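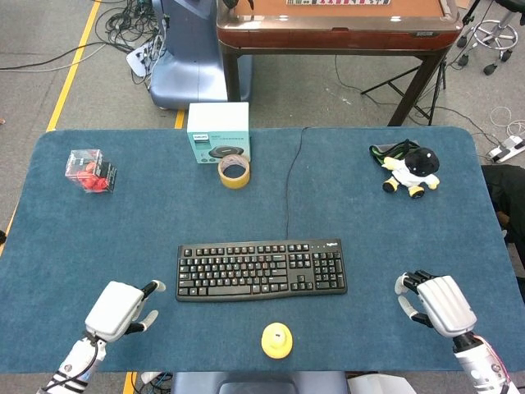
Cleaning a Full-Size Keyboard

The procedure covers wired membrane keyboards with a numeric keypad. Laptop keyboards and low-profile scissor-switch models use different clips and should not be opened this way.

What you need

Compressed air, a plastic keycap puller, isopropyl alcohol, cotton swabs, a lint-free cloth and a bowl of lukewarm water with a drop of dish soap.

Step 1. Disconnect

Shut down the computer and unplug the cord at the computer end. Photograph the layout before removing anything. Keypad and navigation keys are the ones most often put back wrong.

Step 2. Remove loose debris

Turn the keyboard over and tap the back. Then hold it at an angle and blow air along each row in short bursts. Keep the can upright – a tilted can sprays liquid propellant.

Step 3. Pull the caps

Start with a letter key near the center. Hook the puller under 2 opposite corners and lift straight up. Leave the space bar, Enter, Shift and the tall keypad keys in place unless liquid has been spilled under them. They sit on wire stabilizers that bend easily.

Step 4. Wash

Soak the caps for 10 minutes, rinse, and spread them on a towel with the open side down. Let them dry overnight. Pad-printed legends can wear off, so do not scrub the top face.

Step 5. Clean the deck

Dampen a swab with alcohol and work between the key posts. The swab should not drip. Wipe the case and the cord with the cloth.

Step 6. Reassemble and test

Press each cap down until it clicks. Plug in the cord, open a text editor and type every key, first with Num Lock on and then with it off. If a key sticks, pull the cap and check for a fiber caught on the post.

Comments

Annapurna Venkataraman: Does step 3 apply to the Plakinard compact board?

Murray Arsenault: No. The caps on that one are glued.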